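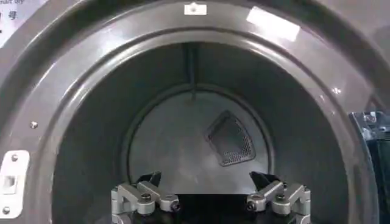
Looking into the drum of a front-loading dryer.

Recall notices and what to do with them

Every few weeks a message goes around telling you to unplug something at once. Some of these are real recalls. Plenty are years old, or about a model never sold here, or made up to get you to click on a link. A bit of doubt saves time.

Find the model number before you read anything else. A notice that says "Lightfoot heaters" and stops there is useless. A proper one gives model numbers, a range of serial numbers or date codes, and says what went wrong. On most dryers the label is inside the door opening or on the back. On small appliances, turn the thing over. Copy the number down exactly, letters included. I once spent a Thursday evening on hold over an Ekel kettle and had read a 5 as an S.

Go to the maker's site by typing the address yourself. Don't use the link in the message. If the maker has a recall page and your model isn't on it, check the government recall list too, as makers' pages can be out of date.

Be wary of big numbers. "Over 3,000 units affected" sounds bad until you learn how many were sold, and it says nothing about yours.

Never pay for a recall repair. A caller claiming to be from Millonance wanted $23 from me for "priority shipping" on a replacement cord. I hung up. I didn't own anything by Millonance.
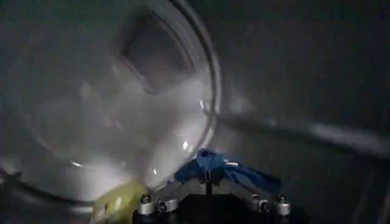

Kitchenware is harder to check than anything with a plug. The box has the details on it and the box went out with the trash. A clear round bowl with a thick rim, like the one in the photo, could match the wording of half the glassware notices you'll come across, so go by the marks on the base and by your receipt. If there are no marks and no receipt, I wouldn't trust a stranger's post that says yours is "definitely the one." I wouldn't trust a post that says it's fine, either. Keep it away from the oven until you know what it is.

Secondhand goods: look them up before you buy. I found 3 recalled items in one pass through the Dristport flea market, all priced as if nearly new. The sellers may not have known. Ask for the model number anyway, and if the label has been peeled off, walk on.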